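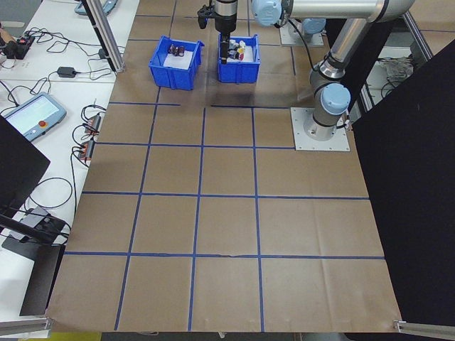 curnside-bus-stops

Thursday, August 24, 2023 | Posted by the maintainer

We use cookies to remember your settings. Accept | Manage

Hi! If you came looking for the Curnside bus stop list, you're in the right place. It's a plain CSV with 1,226 rows, one row per visit I made to a stop, covering 113 stops on the Blackwood side of town. I started it in May after standing in the rain at a stop that the printed map swore had a shelter (it had a pole, and the pole was bent).

What's in it

Each row has the stop name, the side of the street, whether there's a bench, a shelter, a light or a trash can, and a notes column where I mostly complain. I kept the names the way they're painted on the sign, so you'll find "Skostell Rd" and "Skostell Road" sitting next to each other. Please don't merge them without looking, they're different stops!

Shelter is 0 for none, 2 for a roof only and 3 for a roof plus walls. I used 1 for a while to mean "sort of," then couldn't remember what I'd meant by it, so those visits got done over.

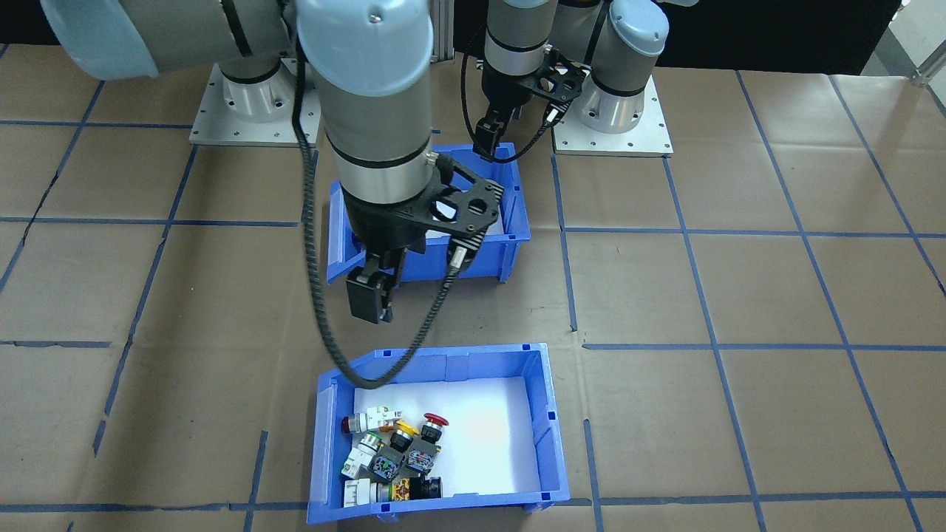
Getting started

Download stops.csv and open it in whatever spreadsheet you like. Text is UTF-8, commas between fields, quotes around the notes. If your program turns the stop codes into dates, import that column as text and try again (mine does it every single time).

I also keep a copy in the Gavix map format, but it lags behind the CSV, so go with the CSV if the two disagree.
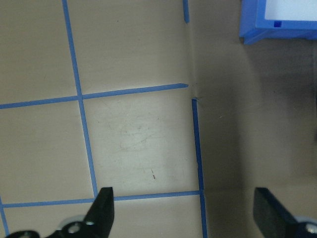

Blue painter's tape on a light tabletop.

Known problems

Benches are the messy part. I counted a low wall as a bench early on, then changed my mind, and a few of those rows are still wrong. Lights are only as good as the time of day I visited, so a blank there means I didn't check. The stops out past the Blackwood depot got fewer visits than the rest, and it shows.
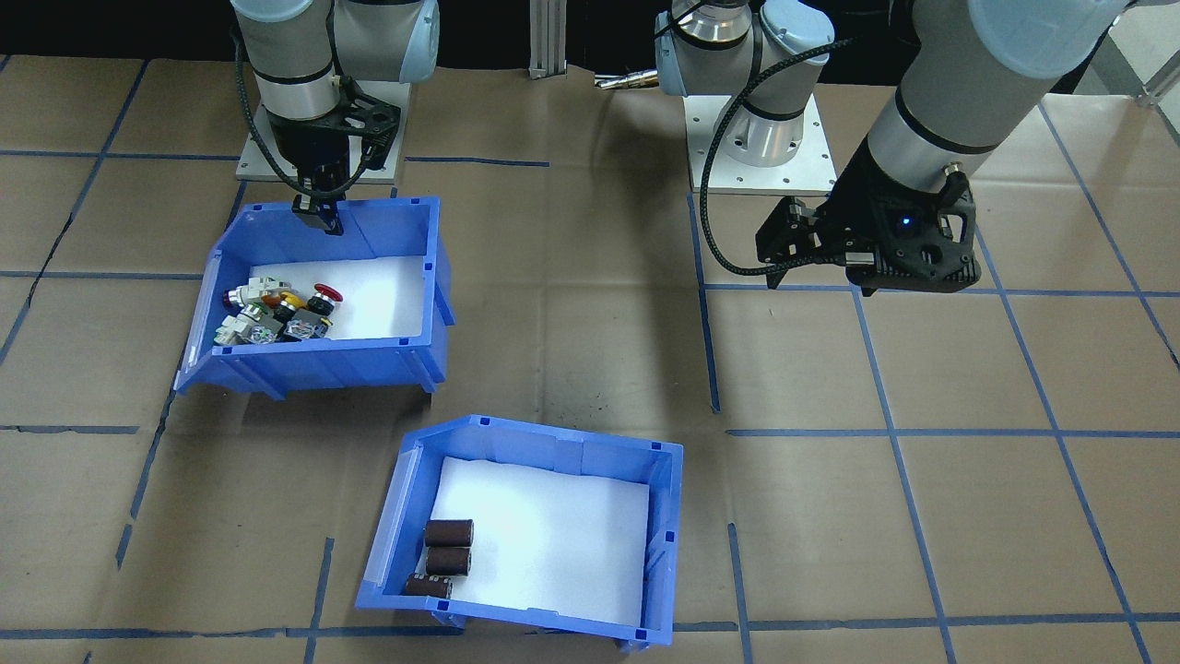 School-day stops are in the list too, with "school" in the notes. I haven't recorded any arrival times and don't plan to, it's a whole other hobby.

Fixes

Open an issue with the stop code and what you saw. Use it however you want, a link back would be lovely.

Recent items
- Changelog for stops.csv
- Skostell footpath notes
- Gavix import tips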